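Likville Garment Reuse @likvillereuse
A short thread on how donated shirts should be folded before they reach us. The guidance applies to households, schools and workplaces sending clothing through any of our drop-off points. 1/13

Likville Garment Reuse @likvillereuse
Last February the sorting floor received over 700 short-sleeved tops. Many were clean and in good repair but had been pressed into bags in a ball. Each of those had to be opened, smoothed and folded again before it could go on a shelf. 2/13

Likville Garment Reuse @likvillereuse
Please wash and fully dry every item first. A shirt that is folded while damp will crease hard along each line and may pick up an odor that spreads to the rest of the bag. Fabric softener is not required. 3/13

Likville Garment Reuse @likvillereuse
Choose a smooth, hard surface. A table or counter is suitable; a bed is less so, as the fabric sinks and the edges drift. Wipe the surface down before use. Pale colors in particular will show anything left behind on it. 4/13

Likville Garment Reuse @likvillereuse
Lay the shirt face down with the hem toward you. Fasten the top button if there is one. Smooth from the center outward with the flat of the hand – pulling at the corners stretches light knits and leaves the hem uneven. 5/13

Likville Garment Reuse @likvillereuse
Bring one side in toward the middle and lay the sleeve back along the fold. Repeat with the other side. The two folded edges should run parallel from shoulder to hem. If they do not, open the side that is out of line and leave the other as it is. 6/13

Likville Garment Reuse @likvillereuse
Bring the hem up to the collar, then fold once more if the shirt is an adult size. Children's shirts need only the single fold. Items should be stacked with the rounded edge facing out, which allows our staff to lift one without disturbing those beneath. 7/13

Likville Garment Reuse @likvillereuse
Stacks of up to 20 shirts travel well. Taller stacks lean and come apart in the van. Sizes may be mixed within a stack, but please keep towels and bed linens separate from clothing. They are handled at our Bruris site and follow a different route. 8/13

Likville Garment Reuse @likvillereuse
Common faults seen at intake: a sleeve left hanging outside the fold, a corner of the hem doubled under, and soft fabric bunched along one edge. All three are easier to correct while the garment is still flat. Once it has been in a bag for a week, pressing is usually needed. 9/13

Likville Garment Reuse @likvillereuse
Pink, cream and pale gray items should be placed together where possible. New dark cotton can shed color onto lighter fabric, even in dry storage. A sheet of plain paper between the two is sufficient if they must share a bag. 10/13

Likville Garment Reuse @likvillereuse
A light top at the flattening stage, with creases still to be smoothed out:

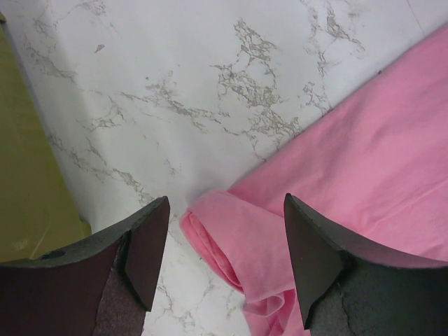
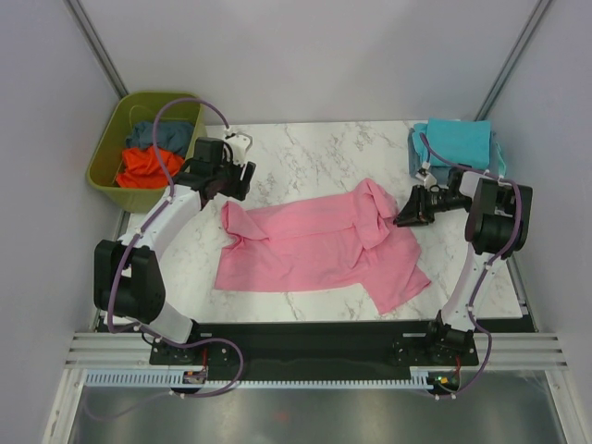
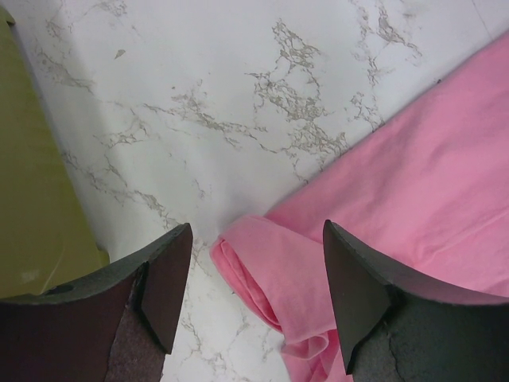 Pink fabric on a white marble-patterned surface. The middle picture shows the garment spread across the tabletop. 11/13

Likville Garment Reuse @likvillereuse
Drop-off points at Noiphan and Ikel accept folded clothing from 2 p.m. each afternoon. Bags left outside before that time cannot be checked in and may be exposed to rain. The Noiphan entrance has moved to the side street, next to the bicycle racks. 12/13

Likville Garment Reuse @likvillereuse
Groups wishing to deliver more than 30 bags at one time are asked to write to the Likville office in advance so that shelf space can be set aside. A printable copy of the folding guidance is available at each front desk, in standard and large type. Replies to this thread are read on working mornings. 13/13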